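Chapter 7
Parallel Grippers and Demonstration Recording
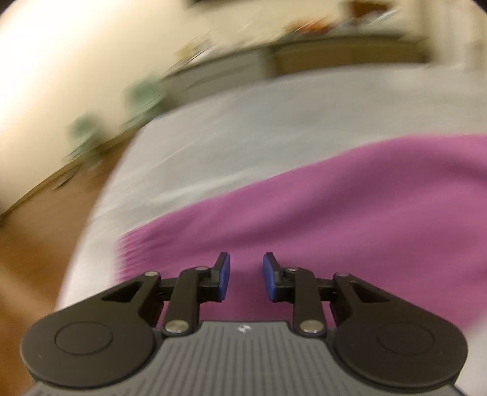 7.1 Scope of the chapter

Chapters 5 and 6 dealt with the drive base and with the arm as a chain of rigid links. This chapter deals with the part of the machine that meets the object. It covers the geometry of the two-finger parallel gripper, the forces at the finger pads, and the recording of demonstrations with a hand-held version of the tool. The last of these forms the basis of the Valley project, which runs through the remaining chapters and is assessed as a single piece of work by teams of three or four students.

Readers should already be able to draw a free-body diagram, resolve a force into components and read a linkage drawing. Section 5.4 gives a summary of the notation. The symbols used for joint angles are unchanged from Chapter 6, except that the subscript g now refers to the gripper.

By the end of the chapter the student should be able to:

state the condition under which a four-bar linkage keeps its output link parallel to the base;
calculate the grip force needed to hold an object of known mass at a known coefficient of friction;
explain why a soft object, such as a folded cloth, cannot be treated by the same calculation;
plan, record and log a set of demonstrations for the bed-making task.

7.2 The parallel linkage

A finger which turns about a single pivot changes its angle as it closes. The two contact faces are parallel at one opening only. At any other opening they meet the object along an edge, and a smooth object tends to be pushed forward out of the grip. This fault is familiar to anyone who has tried to hold a ball bearing in a pair of scissors.

The parallelogram linkage removes the fault. Two arms of equal length are pinned to the base at one end and to the fingertip at the other, and the distance between the base pins equals the distance between the fingertip pins. Opposite sides of the figure are then equal at every position, and the fingertip moves without turning. Its path is an arc. The tip therefore moves forward or back a little as the fingers open, and this movement must be allowed for when the tool is brought up to a flat surface.

If arm length is L and the arms make an angle a with the centre line of the tool, each fingertip lies at a distance L sin a to the side of its base pins and L cos a in front of them. For an arm of 60 mm, a change in angle from 30 degrees to 36 degrees moves the tip outward by 5.3 mm and backward by 3.4 mm. The student should check both figures before going on. In a tool with two fingers, the total opening changes by twice the sideways movement.

Play in the pins has a greater effect than might be expected. The clearance at each pin adds to the possible error at the tip, and worn holes allow the pads to tilt under load. Teams should check for tilt by closing the fingers on a steel rule and looking for light along the edge. The check is entered in the log at the start of every session.

7.3 Rigid and soft objects

For a rigid block held between two vertical pads, each pad supplies a friction force no greater than the coefficient of friction multiplied by the grip force. To hold a mass m at rest, the grip force must be at least mg divided by twice the coefficient. A safety factor of two is used throughout this book.

Cloth does not satisfy the assumptions behind this result. A blanket has no fixed shape, the part lifted is only a fraction of the whole, and the load rises as more of the material leaves the surface. The pads must also gather a fold before there is anything to hold. On a taut sheet the fingers slide over the surface. Where a ridge is already present, one finger can be placed on each side of it and the grip closed. The choice of where to grip thus matters more than the force applied, and it is this choice that the demonstrations are meant to capture.

7.4 The Valley project

The project was first set at Prirnmont in September by Tudur Rosser, whose laboratory notes supplied much of the material for this section. The task is to draw a blanket towards the head of a single bed until its edge lies parallel to the edge of the mattress. Each team records 36 demonstrations with the hand-held tool. Of these, 30 are used to fit the control model described in Chapter 8 and the rest are held back for testing.

The following rules apply to recording.

Each demonstration begins with the fingers open and clear of the blanket.
The starting position of the blanket is changed between demonstrations and sketched in the log.
The tool is moved at a steady pace. Fast turns of the wrist blur the background and reduce the number of fixed points from which the position of the tool can be worked out.
A failed grip is kept and marked F. It is not recorded over.
Files are named in the Drotel format given in Appendix C.

Marks are given for the log as well as for the final run. A team with a poor final run and a complete log can still pass; a team with no log cannot.

7.5 Worked example: the Kovalchuk test

The Kovalchuk test gives a simple measure of how well a pair of pads holds cloth. A strip of blanket is gripped at one end and hung vertically, and weights are added to the free end until the strip slips. In one trial the strip slipped at a total load of 23 N. Taking the grip force on each pad as 30 N, and noting that friction acts on both faces of the strip, the effective coefficient of friction is 23 divided by 60, or 0.38 to two significant figures.

Exercise 7.1 asks for the same calculation with the strip folded once between the pads. Record the grip force before and after the weights are added, and state whether the difference is large enough to affect the second figure of the result.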